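Dostska
May 29, 2020

Small kitchen thread. We moved into the Jonstead flat in the spring and I have been sorting out the dishes ever since. Posting what worked and what I would skip, in case anyone else has one short counter and no upper cabinets.

1/ The flat came with a single drawer and a shelf over the fridge. Everything we eat off has to live on the counter or in a box. I tried stacking plates flat on the counter for the first month. The one you want is always at the bottom.

2/ Plates now stand on edge in a wooden rack. It takes up less counter than the stack did and I can pull out any plate without moving the others. The rack was seven dollars secondhand. I sanded one rough slat and left the rest alone.

3/ Mugs go on a mug tree. I resisted this for years because my grandmother had one and it fell over every time somebody closed the oven. The trick is the base. Get one with a wide flat base and hang the heavy mugs on opposite sides.

4/ Don't fill every peg. Mugs knock together when you take one down, and that is how I lost the handle off my Grundoslow Lake mug in May. We keep out the ones we use every day. The guest mugs are wrapped in dish towels and put away.
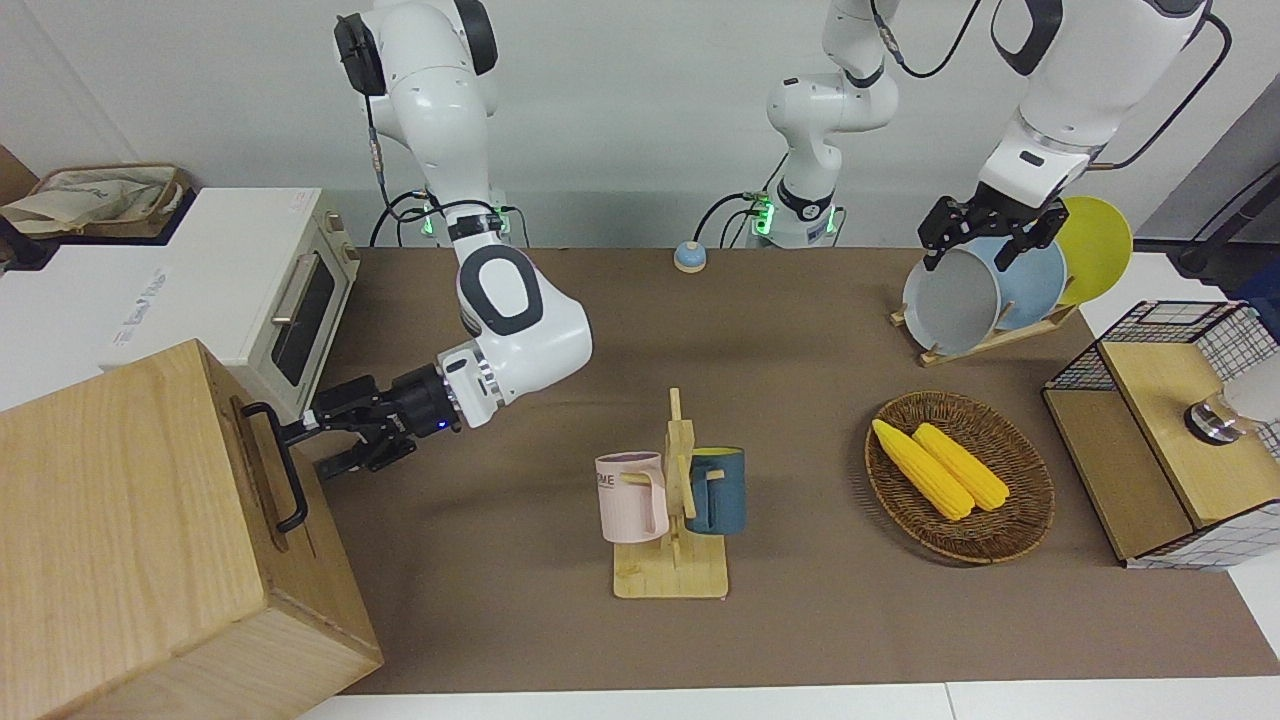 Plates in the rack, the pink mug and the teal one on the tree, wicker tray next to it.

5/ Someone asked about the plates. They are not a set. I buy singles, a different color each time, and I like being able to say "yours is the yellow one" at dinner. If one breaks I replace one plate and I'm done.

6/ The wicker tray is for carrying things to the table. It also catches whatever has no home yet – tea strainer, rubber bands, the good peeler. I empty it every few days or it turns into a second drawer.

7/ On the wooden box: wood is heavier than plastic, so get one with handles. Ours is for the things that come out a few times a year, like the big platter and the cake stand. Heavy things go in first, then towels, then anything with a stem.

8/ Mat under everything. I went with brown. It hides tea and it keeps the rack from sliding. I take everything off and wipe it down on cleaning day, and with so little out on the counter that is a three-minute job.

9/ What I would skip: the over-the-sink rack from the Tamošiūnaitė shop on the corner. Nice people, good bread knives, but the rack was too short for our sink and bowed in the middle. I took it back and they gave me store credit without any fuss.

10/ Also skip the stick-on hooks. Ours held for seven days and then came down in the night with a measuring cup on them. They took a strip of paint along too, so now I have a patch to touch up before we ever move out.

11/ Total for the rack, tree, tray and mat was 37 dollars. The box we already had from the move.

12/ Next is the pan situation. All of them are in the oven right now, so every time I bake I have to find somewhere to put them first. If you have a fix that doesn't involve drilling into a rental wall, reply with it. I have looked at floor stands and the ones I found were too deep for the gap by the fridge.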